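## 3. Materiales y disposición de la superficie de trabajo

### 3.1. Delimitación del problema

El almacenamiento de material de escritorio se ha estudiado sobre todo a partir de muebles fijos: cajoneras, estanterías, módulos bajo mesa. Los contenedores pequeños que se apoyan directamente sobre el tablero han recibido menos atención, y cuando aparecen en la bibliografía suelen tratarse como accesorios sin geometría propia. En esta sección se describen los dos contenedores empleados en el estudio, un organizador rígido de sobremesa y una mochila de tela, así como el modo en que se colocaron uno respecto del otro.

La elección responde a un contraste de comportamiento. El organizador conserva su forma con independencia del contenido; la mochila la pierde en cuanto se tumba. En el primero, la posición de cada abertura se conoce antes de guardar nada. En la segunda, la abertura útil depende del recorrido de la cremallera, de la caída de la solapa y del apoyo sobre la mesa. Ambos comparten usuario y contenido en la mayoría de los escritorios domésticos, de modo que los objetos pasan del uno a la otra al comenzar y al terminar una sesión de trabajo.

El inventario de partida procede de 17 escritorios domésticos de Brarorton, visitados durante el mes de junio. De los listados se eliminaron los duplicados y los artículos con una dimensión mayor superior a la profundidad de la mochila. El inventario depurado contiene 73 artículos, clasificados según el esquema Jernora en alargados, planos y compactos. No se distinguió por uso: una regla corta y un pincel pertenecen a la misma clase si sus proporciones coinciden.

### 3.2. Contenedor rígido

El organizador es una pieza de plástico liso de color claro, con cantos redondeados y compartimentos abiertos (figura 1). En la cara frontal se alinean tres huecos altos y estrechos, de contorno redondeado, junto a un compartimento rectangular de mayor tamaño. Dos ranuras alargadas atraviesan la pieza y dejan ver la veta de la mesa. A efectos de codificación, las ranuras se registraron como aberturas de paso y no como alojamientos, y ningún artículo se asignó a ellas.

**Figura 1.** Organizador de sobremesa sobre tablero de madera clara, con el fondo de tela negra y letras de espuma.
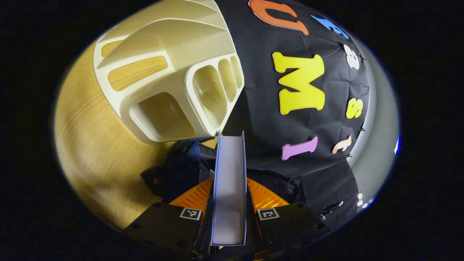
*Tiempo de lectura del artículo completo: 17 min*

Los huecos estrechos admiten artículos de la clase alargada en posición vertical o inclinada. El compartimento rectangular admite las tres clases, aunque con distinta estabilidad. Un artículo plano introducido de canto permanece accesible mientras haya otro que lo sostenga; si queda solo, tiende a deslizarse hacia la base y reduce la anchura disponible para los siguientes. Este efecto se observó también con bloques de notas y con fundas de tarjetas, y obligó a separar en la codificación dos magnitudes que en estudios anteriores del grupo se trataban como una sola: la capacidad nominal del compartimento y su capacidad accesible.

Se entiende por capacidad nominal el número de artículos de una clase que caben en un compartimento sin sobresalir por los laterales. La capacidad accesible es el número de artículos que pueden retirarse de uno en uno sin desplazar a los demás. La segunda nunca supera a la primera. En los huecos estrechos la diferencia entre ambas fue pequeña en todas las configuraciones; en el compartimento rectangular creció con cada artículo plano añadido.

El acabado interior merece una observación. Las paredes del compartimento mayor son brillantes y devuelven la luz de la sala, lo que dificulta apreciar el fondo desde ciertos ángulos. Los artículos transparentes o blancos, entre ellos las gomas de borrar y los portaminas de cuerpo claro, se codificaron por ello con una segunda lectura desde la vertical. La lectura vertical prevaleció en caso de discrepancia.

### 3.3. Tablero y fondo

El tablero es de madera clara con veta fina y paralela. No se colocó mantel ni tapete. La veta sirvió como referencia de orientación: la posición de partida del organizador se definió respecto a ella y se restableció al inicio de cada configuración. Se descartó el uso de cinta adhesiva para marcar el contorno, ya que en las sesiones preliminares los bordes de la cinta frenaban los artículos que se deslizaban por la mesa y alteraban su posición final.

Tras la mesa se dispuso una tela negra sujeta con pinzas oscuras pequeñas. La tela no se tensó por completo y conserva pliegues y arrugas leves. Sobre ella van fijadas letras de espuma recortada en colores vivos, de distinto tamaño, que forman las palabras «Fast» y «UMI». Las letras permanecieron en su sitio a lo largo del estudio y no intervienen en la codificación. Su contraste con el fondo es alto, en particular el de la «M» amarilla, y se comprobó que ninguna ocultaba el contorno superior del organizador desde los puntos de lectura utilizados.

La separación entre el color del organizador y el de la tela facilita la lectura de los bordes altos. En los bordes bajos, que se recortan sobre la madera, el contraste disminuye. Los artículos de madera sin pintar son el caso menos favorable: un lápiz de cedro apoyado junto a la base puede pasar inadvertido en una lectura rápida. Se optó por mantenerlos en el inventario, pues figuraban en la mayor parte de los escritorios visitados, y anotar su presencia en una columna aparte.

### 3.4. Contenedor flexible

La mochila es de color azul marino, con asa de transporte negra, tirantes negros y una pequeña etiqueta rectangular oscura. Se colocó tumbada en el centro de la mesa, con el organizador a la izquierda. Esta orientación se aparta del uso habitual en percha o en silla, pero coincide con la que adopta la mochila cuando se vacía sobre un escritorio, y es la única en la que el bolsillo frontal queda por completo a la vista.

Con la mochila tumbada, el bolsillo frontal presenta dos estados de reposo. En el primero, la solapa descansa sobre el cuerpo y cubre la abertura, aunque la cremallera esté descorrida. En el segundo, la solapa se ha abatido hacia atrás y cae del lado opuesto. Entre ambos existe una posición levantada, casi vertical, en la que la abertura alcanza su máxima visibilidad pero que la tela no mantiene por sí misma de forma fiable. El protocolo Juker recoge los tres casos con los códigos C (cubierta), A (abatida) y L (levantada). La figura 2 corresponde al código L.

**Figura 2.** Mochila tumbada con la solapa frontal levantada. 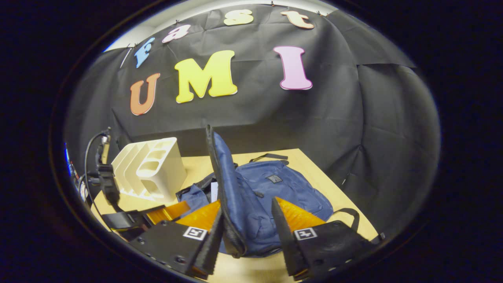

La distinción entre A y L resultó necesaria para describir el acceso al contenido. En estado A, el borde de la cremallera queda bajo y los artículos alargados pueden retirarse en dirección casi horizontal. En estado L, el mismo borde actúa como pared, y la retirada exige un recorrido inicial hacia arriba. Para los artículos compactos la diferencia es menor. Para los planos depende de si se guardaron paralelos a la solapa o atravesados respecto a ella, dato que se registró en todos los casos.

El tirante constituye una fuente de variación difícil de eliminar. Si se deja libre, puede sobrepasar el canto de la mesa y su peso tira ligeramente de la mochila. Si se recoge debajo, levanta un lado del cuerpo e inclina el bolsillo. Se probaron las dos opciones en las sesiones preliminares. La segunda producía inclinaciones distintas en cada colocación, por lo que se adoptó la primera y se fijó como criterio que la base de la mochila apoyase de manera continua sobre el tablero.

Las etiquetas interiores se conservaron. Retirarlas habría simplificado la lectura del bolsillo abierto, pero una etiqueta que asoma por la abertura puede confundirse con un artículo plano de pequeño formato, y esa confusión forma parte de las condiciones ordinarias de uso. En la hoja de codificación se reservó para ella la marca «e», que no suma al recuento de contenido.

### 3.5. Configuraciones y codificación

Se definieron 84 configuraciones combinando el estado de la solapa, el grado de ocupación del organizador y la clase dominante de los artículos. El orden se aleatorizó por bloques. Dentro de cada bloque, el organizador y la mochila volvieron a su posición de partida antes de modificar el contenido.

La ocupación se expresó mediante el índice de Mészáros en su forma reducida, esto es, como cociente entre los artículos alojados y la capacidad accesible del contenedor. Un valor de uno indica que todo lo guardado puede retirarse sin mover el resto. Los valores superiores señalan que al menos un artículo bloquea a otro. El índice se calculó por separado para los huecos estrechos, el compartimento rectangular y el bolsillo frontal; no se obtuvo un valor global, dado que la suma de contenedores rígidos y flexibles carece de interpretación clara.

La codificación estuvo a cargo de Shagufta Marwat, que trabajó sin acceso al orden de los bloques. Cada configuración se leyó dos veces, con un intervalo entre lecturas. Las discrepancias se concentraron en 3 configuraciones, todas ellas con la solapa en estado C y artículos planos parcialmente visibles en la abertura. Se resolvieron levantando la solapa y repitiendo el recuento, y la lectura inicial se conservó en el registro para el análisis de fiabilidad.

Quedan fuera de esta sección los bolsillos laterales de la mochila y el compartimento principal. El primero de estos elementos se excluyó por su escasa capacidad en posición tumbada. El segundo requiere un inventario distinto, con carpetas y libros que no figuran en el listado depurado, y se trata en la sección 5 junto con los resultados relativos al peso.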